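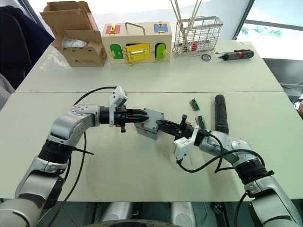
2 min read

I have been meaning to write about the worktables for weeks, and every time I sit down to do it I end up tidying them instead (or moving things from one end to the other, which my family says is a different activity). They are two tables pushed together, with a seam between them that has swallowed more than 100 small screws since we moved to Llewellyn. The near one is white and I love it. Drop anything dark on it and you can find it again!

The far edge is where things go to wait. The cardboard box has had its flaps up since March, with something still in its plastic wrap inside, and I walk past it every morning with my coffee and think, well, today. Next to it is the latch board box, the wooden one with the metal handle on top. I have a real soft spot for latch boards. My grandmother kept one by the back door in Stivov and I must have opened and shut every catch on it a thousand times while she was shelling peas. I still can't walk by ours without wanting to flip something.

Then there are the little green circuit boards. I used to keep that sort of thing in a jar, which was a terrible idea, and then in an egg carton, which was only a bit better, and now they just lie out on the table where I can see them, gold connectors and all. They are prettier than most of my jewelry. The black handle with the ribbed grip stands up on its end right beside them, and I've stopped laying it down because it rolls.

I did try a proper system once. I bought a set of drawers from a shop called Griltolier, made a list of everything that came off the tables, and got as far as item 637 before I gave up and made soup. The drawers hold gift wrap now, and they are very good at it.

So my rule these days is a small one. Whatever I'm using gets the middle of the white table, whatever I'll want next sits just behind it, and the boxes stay along the back. It slips by suppertime most days. I'm off to Liton tomorrow to look for a shallow tray for the circuit boards, something with a lip, and if I find one I'll let you know how long it stays tidy.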